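Casska Board Oil, 300 ml

We love this stuff! Gerd Kröger started mixing it in his workshop for his own kitchen, and it has the same short recipe today: food-grade mineral oil, beeswax and a little orange peel oil. It goes on like soft butter and smells wonderful.

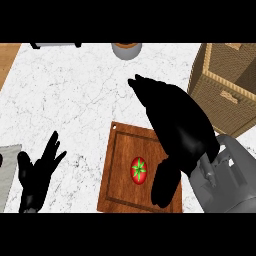
One bottle covers 7 average boards, and a little goes a long way – start with a spoonful and a clean rag. Rub it along the grain, wait overnight, then buff. If your board has a groove running around the inside, like the one under the tomato, work the oil in there with a cotton swab (and do the rim of the hanging hole too!).

Also in an 800 ml refill.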